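The Long Life of the Box You Meant to Throw Out

By Dilek Tatlı

There is a closet in my hallway that contains no coats. It contains boxes. The box the blender came in is there, and the box for a phone I dropped in a lake, and a very good box, sturdy, with flaps that meet in the middle, that has never held anything in my lifetime and that I'd save before the photo albums.

I used to think this was a private failing. Then I started asking people, and found that it's closer to a national pastime, somewhere between baseball and being on hold.

Guido Gentile has moved 8 times in his adult life and has carried the same stack of flattened cartons through every one of them. They're from the second move. "They're broken in," he told me, as you might of boots. He has used them to move books, dishes, a fern and, for one summer, a cat who wouldn't leave. When I asked whether he'd consider buying new ones he looked at me with pity and named the price of a wardrobe box.

The price is part of it. A carton is the one piece of household equipment that arrives free and uninvited, and throwing it away feels like turning down money. It's also the only thing in the package that works right out of the package. The lamp needs a bulb. The shelf needs a screw that isn't in the bag. The box is already a box.

Hatice Taşdemir runs a small shipping counter called Erdem, between a nail salon and a place that sells only mattresses. She sees the afterlife of these things all day. People come in with cartons wearing three generations of tape, old addresses blacked out with marker, and on one memorable afternoon a box inside a box inside a box, because the customer couldn't find one the right size and had decided to approach the problem from both directions. In July, when everybody's lease is up, she keeps a pile by the door marked FREE. It's gone by ten. By noon some of it has come back with sweaters in it.

She has opinions on tape. The brown kind is for people who are serious. The clear kind is for people who want to be able to say they taped it. Masking tape she won't discuss.

I counted mine for this article, which I don't recommend. I stopped at 329 pieces, if you allow lids, inserts and the little cardboard collar that held a shirt upright. My neighbor Tamunoemi Mohammed, who is tidy and therefore suspicious, claimed to own none at all. She then remembered the garage. Her tally, delivered by text over the course of a long Sunday, was 388, and she hasn't mentioned my hallway since.

What do we think is going to happen? Mostly, I think, we're waiting for the return. Somewhere in the back of the mind is a day when the blender fails and a clerk says, "Do you have the original packaging?" and we say, quietly, yes. In the years I've been ready for this clerk I've met him once, and he didn't want the box. He wanted the receipt, which I had thrown out.

Then there's the second belief, that a flat sheet of the stuff is bound to be useful. This one is harder to laugh at, since it's true. It goes under the car, under the paint can, under the teenager's science project.
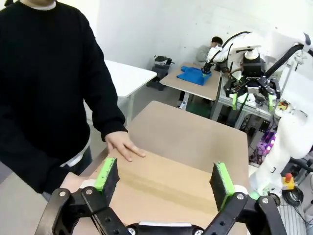 A hand on a flat sheet of light brown board.

Ilgın Altıntaş teaches an evening class in cardboard furniture and has made her peace with all of it. Her students build stools. Some of the stools hold a person. She tells them to respect the grain, score before they fold, and leave the glue alone for longer than they'd like, and she says the hard part is getting anyone to cut into a good box in the first place. One man brought the carton from his first television, set it on the table and then took it home again. He came back the next week with a pizza box.

I asked her how much cardboard was in her own apartment. She said that depended on whether I meant the chairs.

Last weekend I tried to clear the closet. I flattened six, kept the blender's, and carried the others as far as the curb, where a woman walking a dog asked if I was done with them. I said I was. She tucked two of the best under her arm and went off down the street looking extremely pleased, and I'll admit I stood there for a while wondering if she'd give me one back.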